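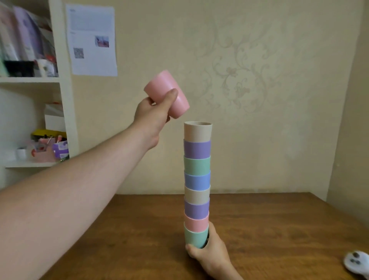
One reader in Walness wrote to us that she would never again let a moving company pack her kitchen without a written list. She had paid for 70 boxes and received a bill for 76, and the office told her that the difference was "normal for a family house."

Home | Features | Money | Moving | Letters
Print this article | E-mail to a friend

THE PRICE BEFORE THE TRUCK COMES
January 2020 | By the Features Desk

Her letter was not the only one. In September we asked readers in Walness and Narnon to send us their moving contracts, and we read them slowly, with a pencil. What we found is that most quarrels between a family and a mover start long before the truck comes. They start with the estimate.

An estimate can be of two kinds. The first is binding — the company looks at your rooms, writes a price, and must keep it if you do not add anything. The second is only an opinion. It may grow on the day of the move, when your bed is already in the truck and you are not in a good position to argue. Many readers had the second kind and believed they had the first.

One family going from Walness to Narnon was quoted over the telephone by Hrynyshyn, a firm which has moved people in this region for a long time. The final bill was $3,790. The paper did say, in small letters on the back, that stairs and waiting time are charged separately. The family had not turned the page.

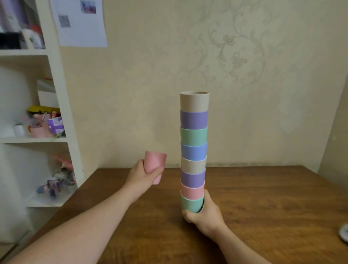
The visit at home is therefore worth the trouble. A person who walks through your rooms will see the narrow stairs and the heavy cabinet, and will open the closets. Show everything, also the basement and the things you are ashamed of. If you hide the old freezer, it will appear again in the bill.

Ask also who will come on the day. Jinik, a smaller company, sends its own crew for local moves but gives the long ones to a partner. There is nothing wrong in this, but the contract should name the partner, and the insurance should be valid for both. Two of the contracts we read did not say one word about it.

Packing is the other place where money disappears. Some firms charge by the hour, others by the box, and a careful packer with a lot of paper can fill many boxes from one small kitchen. You can pack the simple things alone and leave the glass and the pictures to the crew. But then read what the contract says about boxes "packed by owner." Usually the company does not pay for damage inside them.
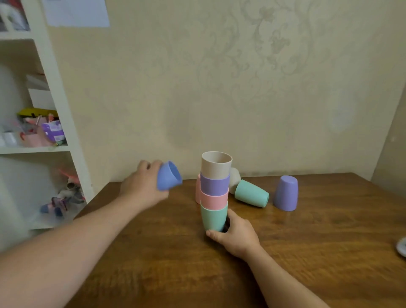
Kitchen items are often the last to be packed.

When something is broken, write it on the delivery paper before you sign. Some of the firms allow seven days for a claim, and a few allow much less. The reader with the 76 boxes complained in time, and she is still waiting for the answer.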